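Skustside opens its Mullmont teaching room, where two-armed robots learn the laundry by hand

Mullmont, Thursday – Skustside is very happy to announce that its new teaching room in Mullmont is open and fully at work, after a long spring of building tables, pulling cable and drinking a great deal of tea. The room is home to Kun, our programme for showing robots how to do everyday household jobs, and it starts with the one most of us would gladly hand over – folding the washing.

The idea behind Kun is a simple one, and we have tried hard to keep it that way. A person sits down and takes hold of a pair of light handheld arms, which we call the leaders. Whatever the leaders do, the robot's own two arms do as well, over at the table, and every movement is kept along with the pictures from the cameras. The robot is later trained on those recordings, so that it can try the same job by itself. There is no code for the person to write and no menu to learn. If you can fold a shirt, you can teach, and we have had some very good teachers who had never been near a robot before they walked through our door.

Since the programme began, our teachers have recorded 1,451 complete demonstrations, of which 698 deal with long or awkward clothes, the sort that hang over the edge of things and never lie quite as you would like. A further 166 were set aside because the teacher changed their mind halfway through a fold. We have kept those too, as our training team finds them well worth studying, and they will be given a set of their own later in the year.

"People come in expecting something very grand, and then we ask them to fold trousers," said Ginette Lavoie, head of teaching at Skustside. "What we want is the way you would do it at home, with all the little tugs and pats that you don't even notice you are making. My own mother folds a sheet in a way I have never managed to copy, and I would dearly love to have her in the room for an afternoon."

Teachers work in sessions of 2 hours, with a proper break in the middle, and each of them is given a short warm-up on tea towels before moving on to anything larger. We learned early on that people fold more stiffly when they feel hurried, and the robot picks up that stiffness along with everything else, so there is no target for the number of folds in a session and there never will be. Teachers are paid for their time from the moment they arrive, warm-up and tea included.

The tables themselves were built with our friends at Tastarura, who also made the mounts for the arms and have been endlessly patient with our changes of heart over the height of the front rail. Both arms can reach the cloth from opposite ends, so a teacher can hold one part of a garment still while the other hand does the smoothing, just as most of us do on the kitchen table or the end of the bed.

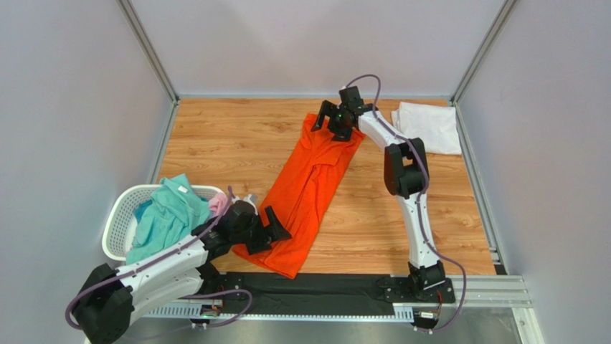

Chantal Gosselin remarked that the hardest part of teaching by remote control was learning to trust the grip, and that in her first session she kept wanting to reach over and straighten the cloth with her own fingers. By the end of the week, she added, she had begun to slow down before every pinch without being told to, and her recordings had become much easier to learn from. She would like the next round to include fitted sheets, and we have promised to think it over.

The Mullmont room will run through to December, with towels, pillowcases and children's clothes to follow – and, if Chantal gets her way, those fitted sheets as well. Anyone living nearby who would like to try a session as a teacher is warmly invited to ask at the front desk. No experience is needed, and you are welcome to bring a bag of your own clean washing for the robot to practise on.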